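Arngate Open Photography Prize

The Arngate Open is a yearly photography competition run from the town of Arngate. It takes entries from amateurs and professionals alike, a distinction the rules define by income and the entrants define by the size of their bags. Submissions open in July and close when the server does.

History

The prize began as a window display at Herrero, a camera shop on the high street, where customers pinned up holiday prints and argued over them. The first formal contest drew 218 entries, most of them of the same heron.

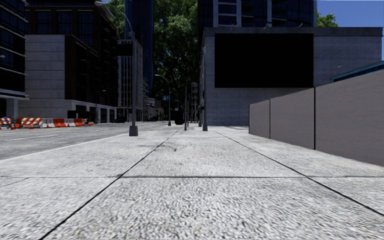
Sponsorship later passed to Pirnex, a maker of tripods, and the heron was given a category of its own so that the others could get on with things. It was dropped after two years and is still mourned in the letters pages.

Categories and judging

Entrants compete in Street, Coast, Night and Small Things. Each may send up to 300 pictures, a limit set after complaints from the judges and widely treated as a target. Judging is done without names attached, although regular entrants are said to be recognisable by their horizons, which slope.

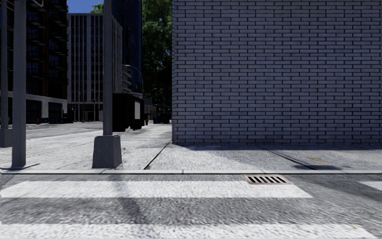
Can the same photograph be entered in more than one category?
Each photograph may go into one category only, and the choice can't be changed once the entry fee has been paid.

The overall winner receives £500 and a framed certificate. The frame is generally considered the better made of the two.

Exhibition

Chosen prints are hung at the Foklow, a former corn store with excellent walls and very little heating. 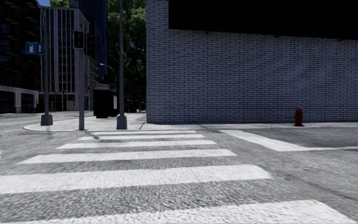
Written by the Photography Desk, contributing editors

The show runs for a month and then tours the county's libraries, where it is usually found behind the large-print thrillers.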